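4.2 Pressure ripple at the pump outlet

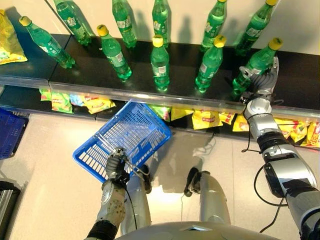 The outlet line was kept short and rigid between the pump block and the load valve, so that reflections from hose sections would not colour the readings. A Plavitz axial piston unit was run at 800 rev/min on mineral oil, first with the standard valve plate and then with the relieved plate described in Section 3. Each plate was tested at 6 swash angles, and oil temperature at the tank was held steady by the cooler loop.

With the standard plate, the ripple rose steeply as the swash angle was reduced. The likely cause is backflow into the cylinder bore at the moment it opens to the delivery port, an effect already noted by Turcotte and Kowalchuk for larger frames. The relieved plate lowered the peak at every angle -- most clearly at part stroke -- but case drain flow went up slightly.

A total of 103 runs were kept for analysis. Two were set aside after the transducer at the Davville rig drifted between zero checks. Repeat runs on the same plate agreed closely, except at the smallest angle, where the compensator hunted and the mean pressure would not settle.

Figure 2. Outlet ripple against swash angle, standard and relieved valve plates.

The trend in Figure 2 does not separate fluid-borne ripple from housing vibration. Simard and Friesen used a second transducer downstream for this purpose, and the same method is applied in Section 4.3.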